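Last updated 6/24/26

# Squaring up a foam block before you cover it

These are the steps we use for cushion and bolster blocks before the fabric goes on. They work for any thick slab of upholstery foam that will stand up by itself. Allow 5 minutes per block.

## What you need

- a flat board, a bit bigger than the foot of the block
- a small desk or table pushed against a wall
- a steel rule and a soft pencil
- a sanding block with 200 grit paper, and a sheet of 400 for corners

## Steps

1. Clear the middle of the desk and lay the board down. Press each corner. If it rocks, turn it over or find another one.

2. Check the block for a supplier's label. Ours come from Plirell with the density on a sticker. Leave it on until you have written the number on your cutting sheet.

3. Stand the block upright on the board. Leave a strip of board showing at the front – you will need somewhere to rest the rule.

4. Measure the height at both ends. For the Ostura seat pad it should be 178 mm. Mark any high spots with the pencil, lightly, as hard strokes tear the surface.

5. Hold the block from both sides at once, level with each other, and press gently. Pushing from one side only will tip it or make it lean, and then your measurements are no use. 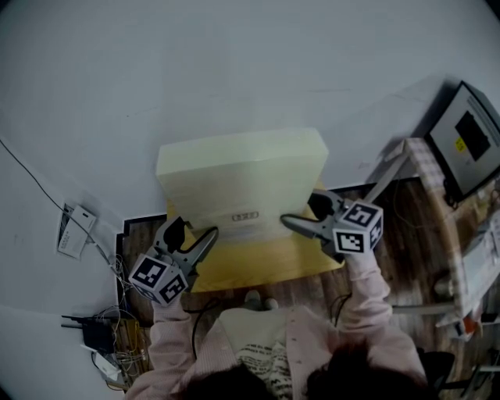
6. Keep the sides steady and look along the top edge against the wall. Woo-jin So does this with one eye shut. A lean shows up straight away against plain paint.

7. Sand the high spots in one direction, then measure again.

## If the block won't stand straight

Turn it end over end and try the other face. If it still leans, the foot was cut at an angle and needs trimming – a fine bread knife will do it. Blocks stored flat under other stock may need a night standing up before you measure.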